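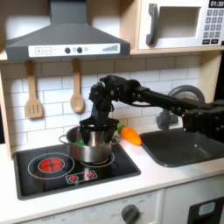
What age is a play kitchen for?
Most children get going with one at two, once they're steady on their feet and keen on copying whatever you're up to at the real cooker. Mine were still running a café from theirs at nine, so don't let anyone tell you it's a short-lived toy. The stirring and pouring comes first, then the bossing people about with menus.

Who are you, and why do you know so much about toy saucepans?
I'm Haf Lloyd. I started the Lloyd toy library with my brother Ifor, and play kitchens are far and away what I get asked about most. I clean them, mend them, hunt under them for missing vegetables and lend them out again. I got tired of typing the same replies, so I've put them all on one page. Last tidied up on 14/02/2022.

Do I need a kitchen with everything on it?
No! Have a hob, a sink and a bit of worktop and you're away. I do like a worktop with a proper gap between the hob and the sink, because that's where all the chopping, plating up and arguing happens. An oven door is lovely but it's also the first thing to come off its hinges. If you're choosing between a kitchen with an oven and a kitchen with more worktop, I'd take the worktop every time (Ifor disagrees, he's an oven man).

Is a pretend hood over the hob worth having?
It doesn't do anything for the play that I've ever noticed, but it does make the whole thing look like a kitchen and children seem to love that. Check the height, though. On some sets it sits so low that a taller child has to stoop to see into the pan, and they soon give up and cook on the floor.

Metal pans or plastic ones?
Metal, if you can stand the noise. A little stainless steel saucepan sounds right when something drops into it, it washes beautifully and it doesn't go that sad cloudy colour. The handles are the bit to check. Wire loops are fine so long as they're fixed firmly at the rim, and I give each one a good wiggle before it goes out on loan. Plastic pans are lighter and kinder to toes, so if you've a thrower in the family, wait a year.

Can we use real pans from the cupboard?
Of course, and plenty of people do. Go for the smallest you own, and look out for sharp rims and loose rivets. The one rule I'd have is that a pan which becomes a toy stays a toy. Catrin Rosser, who borrows from us most months, once found a felt egg in her porridge.

What's the best first food to get?
Vegetables. They're bright, they're easy to name and they all go in soup. A carrot is my number one, as it's big enough to hold and there's a pointy end and a leafy end to talk about. After that I'd get something green and something chunky. You don't need the 200-piece tub from the supermarket — most of it will be under the sofa by the weekend, and the pieces are often far too small for the under threes anyway.

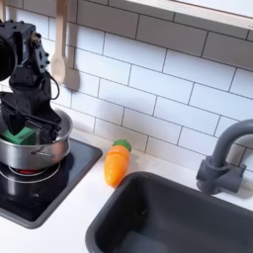
Something green in the pot, and a wooden spoon on the wall for stirring.

Where should the spoons and things go?
Up on the wall above the worktop, if you've got one. Hang them low enough for the cook to reach without climbing. A short row of hooks is plenty, and I'd stick to one or two spoons to start with. Children put things back far more happily when they can see the empty hook! A jar on the worktop works too, but it gets tipped over and then it's in the sink, and then it's a drum.

Are the hobs with glowing rings safe?
The ones we lend only light up, they don't heat. Some have a red light under the pan, others are just printed circles, and honest to goodness the children use them the same way. If yours takes batteries, make sure the cover is screwed shut and check it again after every change. I'd also have a word with little ones about the difference between this cooker and yours. Say it often. Nerys Nicholas, my childminder friend, has hers all shouting "HOT!" at the real one before they come through the kitchen door, which seems to do the trick.

How do I clean it all?
Metal pans go in warm soapy water, then get dried straight away with a tea towel. Hard plastic food can have the same wash. Wooden spoons I wipe over with a damp cloth and leave to dry standing up, never soaked, or they go furry and crack. For the glossy black hob panels I use a barely damp cloth and then a dry one. They show every fingerprint and there's no cure for that, so I've stopped looking.

Can they have water in the sink?
Check what yours is made of before you let them loose. A removable basin is fine with a couple of cups of water and a towel underneath. If the basin is fixed, keep it dry, because whatever goes in has to be scooped out again and some of it always finds the joins. In July we take the lot outside and nobody minds a puddle.

What do you do about lost pieces?
Tell me and don't fret. We never charge for food or spoons. For missing pans I'll ask you to have one more look (try the washing machine, the car and inside the other pans) and then we'll sort something out between us.

Can I give you our old kitchen?
Yes please, as long as it stands up by itself and the doors aren't split. Bring the food even if the set's not complete, as odd carrots always find a home. Drop me a line first so I can make room — the shed is very full just now and Ifor is getting twitchy.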